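Free Games Should Stay Finished

Cleker came out on phones in August as a free game, and the first version was complete. It had 75 levels, no ads and no account. Then Vestar, the studio behind it, put out an update that moved the last two worlds into a paid pack. People who had already downloaded the game lost them as well.

I don't object to paying for games. I paid for Amano and I'd pay for it again. Vestar could have charged three dollars on the first day and I would have bought Cleker too. What bothers me is changing the deal after people have accepted it. My kid was on level 68 and now has a locked door and a price.
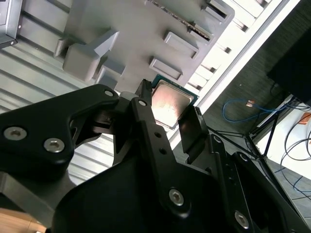

Serena Fontana wrote in to disagree. Small studios guess at what they need to earn, she said, and sometimes they guess wrong, and a paid pack is better than a game that gets pulled from the store after two months.

That's fair as far as it goes. But there was an easy way to do it. Leave the 75 levels alone, make some new ones and sell those. Bomow did this with its puzzle game and I bought the extra levels the same evening.

Stores could help by keeping the old version available to anyone who got it before the change. Until they do, I've turned off automatic updates on the family tablet.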